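Planning a Garment Handling Cell on a Student Budget
Project report, equipment planning module
Qistina Simanjuntak

1. What we were asked to do

The assignment was to plan the purchase of a small station that could collect handling data on clothes and, later, fold them with a robot arm. We were to assume a department that owns a room, a few laptops and a large amount of optimism. We were not asked to build anything, and after seeing the first quote I understood why.

My first draft of the budget was a single line that read "robot." My supervisor returned it with a circle around the word and a question mark. The rest of this report is my answer to the question mark.

2. How I got the prices

I wrote to three suppliers. Voltstead sent a full quote in 4 days, with shipping, a spare parts list and a drawing of the mounting plate. Sendavon sent a brochure in which a woman in a blazer smiles at an arm. I wrote back asking for a price and received a second, thicker brochure. Goh, a small shop that makes gripper parts, answered by phone and talked me out of two things I wanted to buy from them, so I have used their advice more than anybody else's.

All prices were converted to dollars in May and have not been updated. If the report is marked in the fall, please be kind.

3. Arm first or grippers first

The usual order is to buy the arm, then find out what it should do. I started that way too. The trouble is that an arm sets everything else: floor bolts, a safety zone, a power line, and a training course which only runs twice a year. Once the arm is paid for, there's very little left for the part that touches the shirt.

The other route is to begin with hand-held grippers. A person holds one in each hand and does the job at a normal table while a camera on the tool records it. The arm can wait a year. I compared the two routes over one school year:

Route A, arm first: one arm, one gripper, mounting, safety fencing, training. Work on clothes begins in month 11, if the electrician comes when he says he will.

Route B, grippers first: two pairs of hand-held grippers, one table, one rig for cables and extra equipment, storage drives. Work on clothes begins as soon as the table is in the room.

Route B leaves money over. Route A leaves a handsome arm under a dust cover.

4. The parts list for Route B

Grippers. Two pairs, so that one can be broken. Goh suggested ordering extra fingertips with the first shipment and not later, as the shipping costs more than the tips do. I have put in 30 spare tips, which sounds like a lot until you have dropped one behind a radiator.

Table. I lost more time on the table than on any other item. A desk is too narrow for a long-sleeved shirt laid out flat, and two desks pushed together have a gap that eats cuffs. I recommend one large table in a plain, light color. The one I priced costs $1367 from Benden, delivered to the curb. Getting it from the curb to the second floor is a separate line, and it's the line I am least sure of.

Rig and cables. A tall stand beside the table, with enough cable to reach both sides. In the first version of the budget cables were listed under "misc." They now have their own heading. Every person I talked to about their own lab brought up cables before I did, usually with a sigh.

Clothes. It's very easy to forget to buy clothes. I have allowed for a mix of T-shirts and long sleeves in several colors, including some where the sleeves differ from the body, so that the parts are easy to tell apart in a recording. Thrift stores will do. The finance office wanted to know whether these were "uniforms," and I have it in writing that they are not.

Storage. Video piles up fast. I priced drives for one term and then doubled it, and the doubled number still worries me.

People. Two sets of hands, paid by the hour. The hourly rate is fixed by the university, so there was nothing to negotiate, and I enjoyed this section the most.

5. Space

The room plan should start from the table and work outward. People need to be able to stand at more than one side of it, and a shirt pulled by two corners takes up more room than the same shirt at rest. My first sketch had the table against a wall. It looked tidy and would have been useless for half the tasks.

Leave floor for the stand as well. It has to be close to the table without being where somebody's elbow wants to go. Desks for everyone else can run along the back.

6. What I would still change

The weakest part of this plan is maintenance. I took a flat percentage of the purchase price, which is what the textbook does, and I have no reason to think the textbook has ever replaced a gripper pad. A proper figure would need a log of repairs from a working setup over at least a term.

I also left out insurance. The form asks for "type of vehicle," and I stopped there.

My recommendation is Route B, with the arm moved to a second-year request. If only part of the money comes through, cut the second pair of grippers before cutting the table - a pair can be borrowed, and a good table can't be carried over for the afternoon.

7. Table work with hand-held grippers

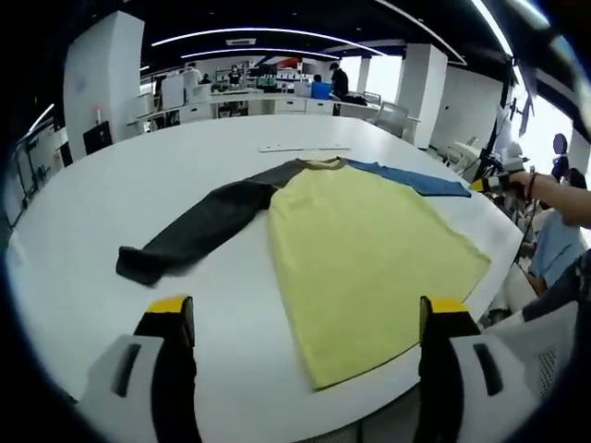
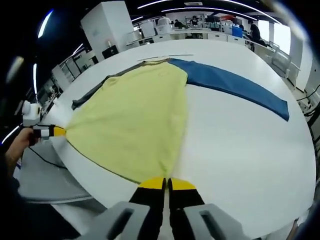
Figures 1 and 2. Hand-held grippers and a yellow-bodied garment on a large white table. In Figure 2 the yellow fabric is gripped at two points.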